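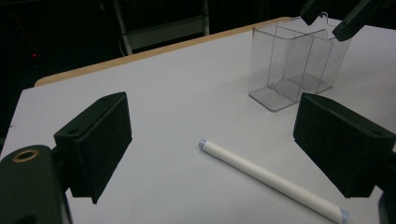
처음에 장비 들어온다고 했을 때는 솔직히 내 자리부터 걱정했는데, 지금은 오후에 손목이 덜 아픈 게 제일 크다는 말이 Stistby 포장실에서 먼저 나왔다. 그래도 막대가 두 개 겹치면 아직은 사람이 낫다고도 했고. 그 얘기부터 적고 시작합니다. 카탈로그에 안 들어가는 얘기라서.

Lustumance 양손 집게 세트 (막대형 소물 담기용)
글 Plandby 장비팀
등록 2월
최종 업데이트 2026년 4월 18일

무엇인지

가늘고 가벼운 막대형 물건을 작업대에서 집어 칸막이 통에 담는 장비. 손에 들고 쓰는 집게 한 쌍이 먼저고, 그걸로 사람이 작업을 해 보이면 같은 모양 손가락을 단 로봇 팔이 그 동작을 배워서 반복합니다. 제조 Meléndez, 국내 판매와 설치는 Plandby. 집게만 따로 구매 가능. 팔만 따로는 안 팝니다. 문의 많이 오는데 안 됩니다.

손가락은 검은색 블록형, 안쪽 면에 폼 패드. 물건을 세게 쥐지 않고 패드가 눌리면서 잡는 방식이라 종이 말이 같은 것, 얇은 통, 부러지기 쉬운 막대에 맞습니다. 무거운 금속봉은 안 맞음. 기름 묻은 부품도 안 맞음. 패드가 기름을 먹으면 그날로 교체해야 합니다.

대상 물건

양끝에 마개가 있는 막대, 마개 없는 막대 둘 다 가능. 마개 쪽을 잡느냐 몸통을 잡느냐는 현장에서 정하면 되는데, 한번 정하면 교육하는 동안은 바꾸지 마세요. 오전 조는 몸통, 오후 조는 끝을 잡고 보여 주면 팔이 중간 어딘가를 잡으려고 합니다. Stistby에서 이걸로 일주일 까먹었습니다. 결국 몸통 가운데로 통일.

흰 작업대에 흰 막대. 가장 많이 받는 질문입니다. 됩니다. 다만 조명이 너무 밝으면 오히려 경계가 날아가서 위치를 놓치고, 약간 어두운 쪽이 그림자가 남아서 낫습니다. 현장마다 다르니 설치 날 직접 맞춰 봅니다. 작업대 상판 바꿀 필요는 없어요. 상판 바꾸라고 견적 넣은 업체가 있었다는데 저희는 아닙니다.

담는 통

투명 플라스틱 통 사용 가능. 칸막이도 투명이면 칸 경계를 잘 못 보는 경우가 있어서, 통 자리를 고정하는 걸 권합니다. 자리 고정만 해도 대부분 해결. 그래도 칸을 넘기는 일이 생기면 칸막이 윗변에 불투명 테이프를 얇게. 보기 안 좋다고 싫어하는 현장도 있는데 효과는 확실합니다.

뚜껑 있는 통은 뚜껑을 미리 열어 놓고 쓰세요. 뚜껑 여는 동작까지 가르치는 건 가능하지만 시간이 오래 걸리고, 우리 경험상 사람이 열어 두는 게 빠릅니다.

한 통에 50개 담는 작업이 기준입니다. 더 촘촘한 통은 마지막 몇 칸에서 손가락이 옆 막대를 건드립니다. 손가락 두께 때문. 얇은 손가락은 Meléndez에서 준비 중이라고 하는데 날짜는 아직 못 받았습니다. 받으면 여기 올림.

구성

손에 드는 집게 왼쪽, 오른쪽. 손가락용 폼 패드 여분. 나사와 육각 렌치. 충전 거치대. 기록용 본체와 케이블. 설명서 (한국어판은 인쇄물 없이 파일로만 드립니다). 로봇 팔 포함 구성은 팔 받침, 비상정지 버튼, 작업대 고정 클램프가 추가됩니다.

클램프는 상판 가장자리가 반듯해야 물립니다. 모서리에 나무 띠 두른 작업대도 물리긴 하는데 오래 두면 자국이 남아요. 고무판 대고 조이세요. 고무판은 구성에 없음. 현장에 있는 걸로 쓰시면 됩니다.

사람이 하는 일이 어떻게 바뀌나

이 부분을 제품 페이지에 왜 쓰냐고 내부에서도 말이 있었는데 씁니다. 구매 담당보다 실제 쓸 분들이 이 페이지를 더 많이 보시더라고요.

도입 전 Stistby 포장실은 하루 종일 집어서 담는 일이었습니다. 집고, 돌리고, 칸에 넣고, 다시 집고. 같은 손목, 같은 각도. 교대는 있어도 일의 내용은 그대로였고. 힘든 일이라기보다는 지루하고 쑤시는 일. 현장 표현 그대로입니다.

도입 후에는 세 갈래로 나뉘었습니다. 집게를 들고 동작을 보여 주는 일, 팔이 담은 통을 확인하고 고치는 일, 그리고 팔이 못 하는 물건을 예전처럼 손으로 담는 일. 마지막 일은 없어지지 않았습니다. 휘어진 막대, 마개가 빠진 막대, 겹쳐서 굴러온 막대. 이런 건 사람이 합니다. 없어질 거라고 말하고 팔지 않습니다.

집게 드는 일은 처음에 다들 어색해합니다. 맨손이면 생각 없이 하던 걸 손가락 두 개짜리 도구로 해야 하니까 답답하죠. 느려지고. 짜증도 납니다. 한나절 지나면 대체로 속도가 붙는데, 오래 일한 분들이 더 힘들어하는 경우가 있었어요. 맨손 요령이 많아서 그렇습니다. 막대를 손안에서 굴려 방향을 바꾸는 것 같은 요령은 집게로는 안 되거든요. 그 대신 내려놓고 다시 잡기, 또는 다른 손으로 넘겨 잡기. 이 넘겨 잡기를 제일 잘 만든 것도 오래 일한 분들이었습니다.

확인하는 일은 생각보다 피곤하다는 의견이 나왔습니다. 가만히 보고 있다가 틀린 걸 찾는 거라 눈이 피곤하고 졸리다고. 그래서 한 사람이 종일 보지 않고 돌아가면서 하도록 바꿨고, 팔이 멈췄을 때 알림음이 나게 했습니다. 알림음은 기본으로 꺼져 있습니다. 설정에서 켜세요. 소리 종류는 하나뿐이고 별로 듣기 좋지는 않음.

임금, 인원 문제는 저희가 답할 수 있는 게 아닙니다. 다만 설치 전에 현장 분들과 한 번은 같이 앉아서 얘기하는 조건으로 설치 일정을 잡습니다. 이건 계약서에 있습니다. 관리자만 참석하는 설명회는 그 자리로 치지 않습니다.

기록에 대해서. 집게를 쓰는 동안 손의 움직임과 집게 쪽 카메라 영상이 저장됩니다. 얼굴을 찍으려는 장치는 아니지만 각도에 따라 옆 사람이 들어올 수는 있어요. 그래서 누가 몇 개 했는지 개인별로 보는 화면은 일부러 뺐습니다. 넣어 달라는 요청이 왔었고 거절했습니다. 저장 기간은 현장에서 정하고, 쉬는 시간에는 본체 전원을 내리는 걸 권합니다.

교육 분량

한 가지 물건, 한 가지 통 기준으로 시연 200회면 시작할 수 있습니다. 시작할 수 있다는 거지 끝난다는 게 아님. 안정적으로 쓰려면 2,000회까지 쌓으세요. 한 번에 몰아서 하지 말고 조를 나눠서. 몰아서 하면 뒤로 갈수록 동작이 대충이 되고 팔도 그 대충을 배웁니다.

실패한 시연도 지우지 마세요. 떨어뜨렸다가 다시 집은 기록이 나중에 쓸모가 있습니다. 단, 통을 엎은 것 같은 건 지우는 게 맞고. 애매하면 표시만 해 두면 저희가 봅니다.

물건을 놓는 위치는 매번 조금씩 다르게. 비스듬히도 놓고 통에서 멀리도 놓고. 항상 똑같은 자리에 가지런히 놓고 가르치면 가지런할 때만 잘합니다. 실제 라인에서는 그렇게 안 오잖아요.

양손 작업일 때는 한 손이 집는 동안 다른 손이 통 위에서 기다려도 됩니다. 기다리는 것도 동작입니다. 기다리는 손을 화면 밖으로 뺐다가 넣었다가 하면 배우는 데 방해가 돼요. 어디서 기다릴지 정해 두고 거기 두기.

설치

작업대 주변은 팔이 닿는 범위만큼 비워야 합니다. 뒤쪽에 선반이 있으면 팔꿈치가 닿는지 꼭 확인. 도면으로 괜찮다고 했다가 당일에 선반을 옮긴 적이 여러 번입니다. 사진보다 줄자가 낫습니다. 치수 적어서 보내 주세요.

전원은 일반 콘센트. 멀티탭에 다른 장비랑 같이 꽂지 마시고요. 공압 필요 없음. 인터넷도 필수는 아닌데 없으면 업데이트를 저장장치로 받아야 해서 조금 번거롭습니다.

설치부터 첫 시연까지 9일 잡습니다. 현장 모임, 작업대 고정, 조명 맞추기, 집게 연습 포함. 더 빨리 해 달라고 하시면 보통 집게 연습을 줄이자고 하시는데 그건 안 줄입니다. 줄인 현장에서 다시 불려 갔습니다. 두번 일하게 됨.

관리

폼 패드는 소모품. 눌린 자국이 안 돌아오면 교체. 한쪽만 갈지 말고 마주 보는 면을 같이 가세요. 두께가 달라지면 막대가 한쪽으로 돕니다. 패드 가는 건 렌치만 있으면 누구나 할 수 있고, 현장에서 제일 먼저 배우는 것도 이겁니다.

손가락 나사는 교대할 때 한 번씩 만져 보기. 풀려 있으면 조이고, 힘껏 조이지는 말 것. 블록에 금이 갑니다.

렌즈는 마른 천. 알코올 쓰지 마세요. 설명서 초판에 알코올 가능이라고 되어 있는데 잘못된 내용이고, 파일은 고쳤는데 예전 파일 갖고 계신 곳이 있을 겁니다. 새로 받아 주세요.

안 되는 것

젖은 물건. 서로 붙은 물건. 움직이는 컨베이어 위에서 바로 집기 (멈춰 있어야 함). 유리 막대는 시험해 본 적이 없어서 된다고 말 못 합니다. 식품 접촉 용도로도 판매하지 않습니다. 패드 인증이 없어요.

겹친 막대는 앞에서 말한 대로 아직 약합니다. 벌려 놓고 집는 동작을 따로 가르치면 나아지긴 하는데 시간이 걸리고, 라인에 따라서는 그냥 사람이 풀어 주는 게 맞습니다. 상담할 때 이 부분은 물건을 직접 보고 답변드릴게요.

구매와 대여

집게 세트는 구매, 대여 다 됩니다. 팔 포함 구성은 구매 전에 대여를 먼저 권하고, 대여 중 구매로 바꾸면 낸 대여료는 빼 드립니다. 견적은 물건 견본이랑 통을 같이 보내 주셔야 나갑니다. 사진만으로는 안 냅니다. 견본은 몇 개 말고 한 통 분량으로, 불량도 좀 섞어서요. 좋은 것만 골라 보내시면 시험 결과도 좋은 것만 나옴니다.

보낸 견본은 요청하시면 돌려드립니다. 통은 안쪽 칸막이까지 다 끼운 상태로 보내 주세요.

고친 내용

유리 막대 문구 추가. 렌즈 청소 부분 수정. 알림음이 기본으로 켜져 있다고 썼던 거 틀려서 고쳤습니다. 가격표는 정리 중이라 내려놨고, 그 전까지는 Plandby 장비팀으로 문의 주시면 개별로 보내 드립니다.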